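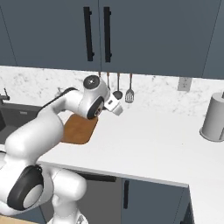
Tendis 3.2: se pierden los podcasts a medias después de sincronizar

lanying_x
Martes, 22 de enero de 2019
Hola a todos. Escribo desde hace poco en este foro y el español no es mi lengua, pido disculpas por los errores. Uso Tendis para organizar mis podcasts y desde la versión 3.2 tengo un problema. Cuando dejo un episodio a la mitad en el teléfono y lo abro después en la tableta, el episodio aparece como escuchado y desaparece de la lista «Continuar». Tengo 894 episodios guardados y no puedo revisar uno por uno cuáles he terminado. ¿Le sucede a alguien más?
Saludos,
Lanying Xue

mrodal_77
A mí me pasa igual, pero solo con los episodios largos. Los de menos de media hora se quedan donde estaban.

Chuensuk
¿Tienes activada la opción «Marcar como escuchado al cambiar de dispositivo»? Está en Ajustes > Listas > Avanzado. En la 3.2 viene activada de fábrica y en mi opinión es una tontería enorme. La quitas en los dos aparatos, cierras sesión y vuelves a entrar.

lanying_x
Gracias, Chuensuk. La he encontrado en el teléfono y la he desactivado. En la tableta, sin embargo, el menú Avanzado no existe – solamente veo «Orden» y «Notificaciones». ¿Es posible que la versión sea diferente?

Chuensuk
Mira en «Acerca de». Si pone compilación 549 es la antigua, y esa no lee los ajustes nuevos. La que tiene el menú es la 1168.

lanying_x
Exactamente, pone 549. La tienda me dice que la aplicación está actualizada, por eso no había pensado en esto.

plarnmont
No estoy de acuerdo con lo de la opción. A mí me parece muy útil: yo escucho en el coche y si cambio de aparato es que ya no me interesa seguir. El fallo es que la tableta no recibe la compilación nueva, y de eso se lleva hablando desde principios de enero sin respuesta.

Chuensuk
Útil para ti. Una opción que borra la posición de la gente no se activa sin preguntar. Yo perdí un curso entero de alemán que llevaba por la lección 14.

plarnmont
No la borra, la oculta. Entra en «Historial», mantén pulsado el episodio y elige «Recuperar posición».

mrodal_77
Confirmo lo de Recuperar posición, me acaba de funcionar con dos. Con otro se me fue al minuto cero, eso sí.

Lina Hijazi
Llego tarde a la conversación, pero quizá sirve. Antes de tocar nada en la tableta conviene exportar las listas (Cuenta > Copia > Exportar). Después se desinstala y se instala de nuevo, y la tienda ofrece la compilación buena. Yo lo hice así el fin de semana. Las listas volvieron todas, las notas de los episodios no.

lanying_x
Muchas gracias, Lina. He seguido sus pasos y ahora la tableta muestra el menú Avanzado. He hecho una prueba con un episodio corto y otro largo, y los dos siguen en «Continuar». Las notas también las he perdido, pero tenía pocas. Una pregunta más: ¿el archivo exportado se puede abrir en Drutelano? Mi hermana usa esta aplicación y quisiera enviarle una de mis listas.

Chuensuk
Drutelano solo importa OPML. Al exportar elige ese formato, que el otro no lo entiende.

plarnmont
Y con OPML van las suscripciones, pero no los episodios sueltos. Para eso tendrás que mandarle los enlaces.

lanying_x
Entendido. Le enviaré los enlaces por correo, son pocos.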